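11 April 2018 - Uvberg workshop, cleaning supplies

Refilling the spray bottles

Moved the refilling over to the oak-colored cabinet next to the white drawers. The bench by the sink is taken up with the Drindell samples until June. Two bottles to sort out, the clear blue one with the white trigger and the small round one. Mix is 24 ml of the Emport concentrate topped up with water, same for both. Funnel stays with them from now on.

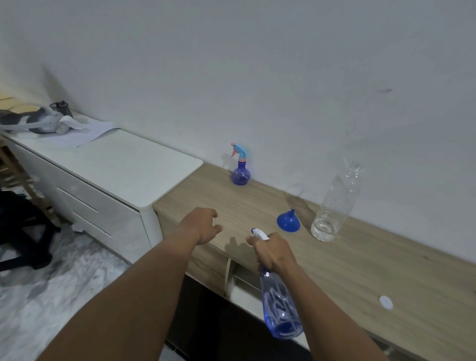 Labels

Neither bottle matches the old list, so I gave the blue one number 869 and wrote it on the shelf sheet. The small one still needs a number. Tape comes off as soon as it gets wet - try the paint marker next time.

To do

Order concentrate from Urquijo, they sell it in packs of 100 sachets. Wipe down the cabinet top after filling and put the cap back on the water bottle.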